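Microfibre cloths going stiff, what am I doing wrong

plesano_pete
Hi all. Bought a big pack of the cheap cloths in May, the pale green ones. Three washes in and they drag on the bench instead of wiping. Washed with the towels, warm, normal powder. Softener too. Is it the softener??

Bohdana D
yes its the softener. Coats the fibres. Stop that and stop putting them in with towels, they grab all the lint

grondon_gal
Agree on softener, disagree on towels. I've washed mine with everything for 5 years, no dramas. Line dry, never the dryer.

T Escobedo
Towels are the whole problem imo. Separate load, cool wash, half the powder. Mine get chucked on the table straight after and left in a heap till someone folds them, which is never.
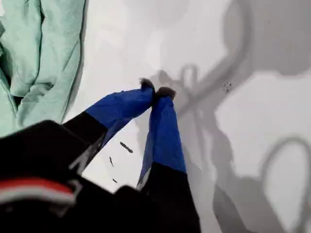 Anyway half the powder. People use way too much, it doesn't rinse out and then you blame the cloth.

grondon_gal
Left in a heap damp? They'll stink by Tuesday.

T Escobedo
Spun first. Not sopping. Never had a smell

plesano_pete
Ok so no softener, jury's out on towels. Can I save the ones I've got or bin them?

Bohdana D
dont bin. Soak overnight in hot water and a good slosh of white vinegar, then wash again with nothing in the drawer. Might take two goes. Check the tag first if theres one, some dont like it too hot

Araceli M
Vinegar did nothing for mine fwiw. Plain hot wash twice, that did it. And colour matters if you've got a few rooms going, green for kitchen only at our place, anything that's been near the loo stays near the loo

grondon_gal
Ha we just cut a corner off the bathroom ones. Same idea, works when they're all the same colour

plesano_pete
Soaking four of them now, no vinegar in the house so plain hot it is. Will report bakc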